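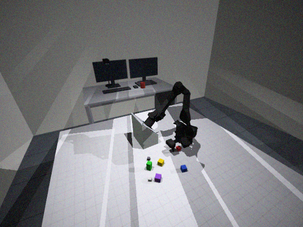 Zwischenstand Würfelsammlung, 2018-08-14

Schnell ein Update, bevor ich wieder in der Auswertung verschwinde. Letzte Woche kam die Frage, warum es hier so still ist. Weil ich Demos sammle. Den ganzen Tag Demos.

Stand heute früh: 2.933 brauchbare Episoden. Ziel für die erste Runde sind 3.000, also fast da. Aufgenommen haben wir 3.265, der Rest ist rausgeflogen. Meistens weil beim Fernsteuern jemand zu früh losgelassen hat und dann ewig am Würfel rumstochert. Sowas will ich dem Netz nicht beibringen.

Alles in Simulation, wie gehabt. Aufgabe für diese Runde: den roten Würfel greifen, anheben, halten. Klingt banal. Ist es nicht, wenn grün, gelb, blau und lila auch auf dem Tisch liegen und das Netz nur Pixel bekommt. Die beiden kleinen grauen Klötzchen sind Kamols Idee, die sollen stören. Das helle verschwindet auf der hellen Platte fast, ich hab es beim Durchklicken selber ein paarmal übersehen.

Zum Licht: seit dem letzten Umbau würfeln wir Richtung und Stärke bei jeder Episode neu aus. Harte Streifen quer über Tisch und Wände, ziemlich düster, dazu Rauschen. Schön ist anders. Daniyal meinte, das sieht aus wie eine Tiefgarage bei Stromausfall. Mir egal, solange das Netz irgendwann aufhört, Schattenkanten für Objektkanten zu halten. Im alten Datensatz (der mit dem netten gleichmäßigen Licht) ist genau das ständig passiert. Auf den sauberen Bildern super, beim ersten Schlagschatten komplett daneben.

Der Schreibtisch mit den Monitoren hinten bleibt auch drin. Iason wollte ihn rauswerfen, spart Renderzeit. Aber im Hintergrund muss was rumstehen, sonst lernt das Ding, dass alles Farbige ein Würfel ist. Die rote Tasse ist da mein Liebling – rot wie der Zielwürfel, nur eben am falschen Platz. Bin gespannt, ob der Arm in der Auswertung mal Richtung Schreibtisch will.

Was noch nervt:

Die Startpositionen. Der Zufallsgenerator legt die Würfel viel zu gern in die Mitte. Am Rand haben wir kaum was, das muss in Runde zwei besser werden. Ich hab jetzt eine Mindestdistanz eingebaut, hilft ein bisschen.

Die Greifer-Geometrie. Schwarz auf schwarz, in dunklen Episoden erkenn ich selbst nicht immer, ob die Finger offen sind. Wir speichern den Öffnungswinkel deswegen als eigenen Kanal mit. Hätten wir von Anfang an machen sollen, 14 Episoden vom ersten Tag haben den nicht und sind fürs Training jetzt unbrauchbar.

Und die Benennung der Dateien. Frag nicht. Arūnas hat ein Skript geschrieben, das läuft gerade durch, danach ist hoffentlich Ruhe.

Wer mitsammeln will: Zugang gibts bei mir, Einweisung dauert eine halbe Stunde. Bitte langsam fahren und lieber abbrechen als irgendwie retten. Und nach dem Greifen kurz oben halten, nicht gleich wieder absetzen, der Erfolgscheck braucht ein paar Frames.

Training der ersten Version startet, sobald die restlichen Episoden drin sind. Kurven kommen dann hier rein, auch wenn sie hässlich sind. Der echte Arm ist erst im Oktober dran, vorher brauch ich garnicht anfangen.

So, weiter. Das Skript hat gerade einen Fehler ausgespuckt.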